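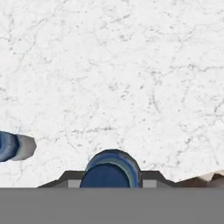 Wirden Folding Music Stand, Orchestral Model

Every stand maker says its stand won't tip over. We've sold music stands long enough to stop repeating that sentence, so you won't find it on this page. A stand with a heavy full score on it will tip if you push it hard enough. What we can tell you is how this one behaved when we leaned on it, loaded it and left it outdoors with a wind quintet.

Who it's for

Players who carry their own stand to park concerts, church jobs and rehearsal rooms where the house stands have all lost their knobs. If you play at home and never move the thing, buy a solid one-piece stand. It will cost less and sag less.

What Wirden claims, and what we think

"Holds any score." It doesn't. The desk is fine with a normal orchestral part or a thick folder. With a bound conductor's score the tilt joint started to creep after a few minutes, and by the slow movement the bottom edge was pointing at the floor. Tightening the joint with the supplied key helped. We'd still rather see a conductor use something else.

"Silent operation." The height clutch is quiet, we'll give them that. The legs are another matter. They click when they open and click again when they lock, and in a quiet church everyone will know you've arrived. Set up before the audience is let in.

"Sets up in seconds." Once you know how, yes. The first time, expect to open the legs the wrong way and say something rude. The legs come down before the post goes up, and the leaflet has those two steps in the wrong order. Wirden has been told.

"Wind-ready." This one annoyed us. There are two spring clips on the lower lip and nothing at all along the top. On a breezy afternoon the clips kept the pages on the desk but did nothing to stop them turning. Bring clothespins, or add the Brerevis page bar, sold separately. It ought to be in the box.

Specifications

Height, lip to floor, fully raised: 144 cm
Weight: 2.58 kg with bag
Desk: one piece, perforated, detaches from post
Legs: three, folding
Clips: two, lower lip only
Colors: black, dark gray
In the box: stand, bag, tilt key, leaflet
Warranty: 5 years on the post and legs, none on the bag

About that warranty. It covers "defects in normal use," and Wirden gets to decide what normal use is. We have seen a claim for a bent leg turned down on the grounds that it had been stepped on. It probably had been. People step on stands. If that worries you, keep your receipt and don't expect miracles.

The bag

The zipper is good. The shoulder strap is thin and stitched on at one point where two would have made sense. The pocket on the outside is the right size for rosin, a pencil and a mute, and too small for a tablet. We carried ours by the handle.

Compared with the others we stock

The Nam Compact is lighter and folds smaller, but its wire desk lets single sheets flop backward. It's a good second stand to leave in the car.

The Soltum Concert is steadier than the Wirden in every way we could think of and takes a conductor's score without complaint. It's also a pain to carry — no bag, no folding desk — and it costs a good deal more. We don't believe most section players need it.

From a customer

"I've used mine for nearly 6 months of lunchtime concerts and it hasn't let me down, though I don't trust the clips. The desk came off in my hand once because I hadn't pushed it all the way onto the post. My fault, but a click or a mark on the post would have been nice."
Þröstur Baldursdóttir, viola

She's right about the mark. Ours now has a strip of white tape at the correct depth, and we suggest you do the same.

Ordering

Both colors are in stock. The next delivery of dark gray is due 22nd July, and we'll take orders ahead of it without charging your card until the stand ships. Spare tilt keys are kept behind the counter, so ask for one if yours has gone missing. Returns are accepted if the stand is clean and the key is in the bag. Orchestras and schools ordering several at once should write to us before using the checkout page, which can't apply the group price.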